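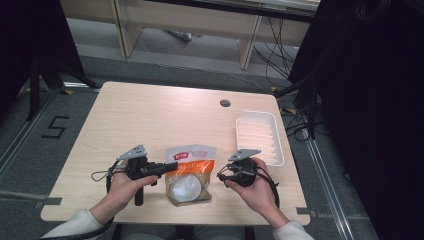 About Fistau

Fistau is a maker and distributor of collectible figures, model kits and display accessories. Our offices and main warehouse are in Wultville, where the company was founded by Makis Papadakis as a mail-order service for collectors who could not find imported figures in local stores. We now sell to hobby shops, bookstores and individual customers, and we design a small number of original products each year under our own name.

What We Do

The company is organized in 2 divisions. The Distribution division imports finished figures from licensed manufacturers and supplies them to retail partners. The current catalog lists 166 items, including scale figures, poseable figures, miniature series and replacement stands. The Original Products division develops figures from first sketch to painted sample. Its best-known line is Renix, a series of poseable science fiction characters with exchangeable faces, hands and equipment.

Renix figures are sculpted in Wultville and manufactured under contract by Nikolaidis, which has produced every release in the line. Each figure is approved by our studio at three stages — sculpt, paint and packaging — before production begins. Limited editions are restricted to 1000 pieces and carry a numbered card inside the box. Once an edition has sold out, it is not reissued in the same colors.

Licensing and Authenticity

Fistau deals only in licensed merchandise. Products in the Distribution division are purchased directly from the manufacturer or its appointed agent, and the original license seal is left in place. Collectors who have doubts about a figure bought elsewhere may write to us, although we are unable to issue certificates for goods we did not sell.

Orders and Customer Care

Advance orders open when a manufacturer confirms a release month and close when our allocation is filled. Release dates are set by the manufacturer and may change. Missing or damaged parts should be reported within 30 days of delivery, with the order number and a short description of the fault. Parts for Renix figures are held in Wultville for as long as stocks last.

The next Renix series is scheduled for November. Retailers wishing to open a trade account should write to the Distribution division at P.O. Box 1338, Wultville.

Page last revised Aug 23, 2006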